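Revised Practice Note on Simulated Kitchen Trials Takes Effect in August

The Guvedia working group on household robotics has approved a revised practice note covering the use of simulated kitchens in the testing of robot arms. The note replaces the interim guidance that members have followed since the group was formed, and it applies to all trials submitted to the shared results register from August onward.

The revision was led by Ghislain Bouchard of Flindwood, with Wichai Sitthichai serving as technical editor. Members sent in 130 written comments during the review period. Most of them concerned a single question: how much a reader should be told about the simulated room in which a result was obtained.

Under the interim guidance, a member could report a success rate for a task such as opening a cabinet or placing a cup in a sink without stating how the kitchen was laid out or where the arm stood at the start. The review found that results reported in this way could not be compared with one another. An arm placed close to a corner, with wall cabinets overhead and a counter edge in front of its joints, faces a different problem from the same arm in an open layout, even when the written task is identical.
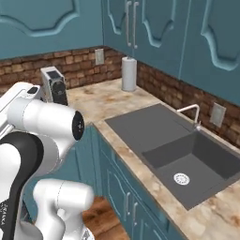

The revised note therefore requires a scene record for every trial series. The record must give the room layout, the starting position of the arm and its base, the fixtures and loose objects present, and the version of the simulation software. Surface finishes must also be listed where the arm relies on camera input, as a strongly patterned counter or wall can affect how well edges and handles are found.

A second change concerns repetition. A reported success rate must now rest on at least 35 runs for each layout, and a claim that a method works in kitchens generally must draw on no fewer than 10 layouts. Members may continue to report smaller studies, but these will be marked as preliminary in the register. Failed runs are to be kept in full, including any run stopped early by the operator.

The note also sets out how contact is to be treated. Any touch between the arm and a cabinet, counter or wall that is not part of the task must be logged, whether or not the task was completed. Several members asked for an allowance for light contact. The group considered the request and declined it for this edition – a simulated cabinet does not scratch or loosen on its hinges, and a habit of brushing past it would be carried over to a real home unnoticed.

Simulated results may not be offered as the sole evidence that an arm is safe to use near people. This rule is unchanged from the interim guidance, but it has been moved to the opening page at the request of Nattawut Sombatkul, who represents the Boonyarit test laboratory in the group.

Entries already in the register, of which there are 2,000, will remain available under their original terms. Members who wish to bring an older entry up to the new standard may do so by attaching a scene record. Questions on the wording should be sent to Bjartur Ketilsson at the register office.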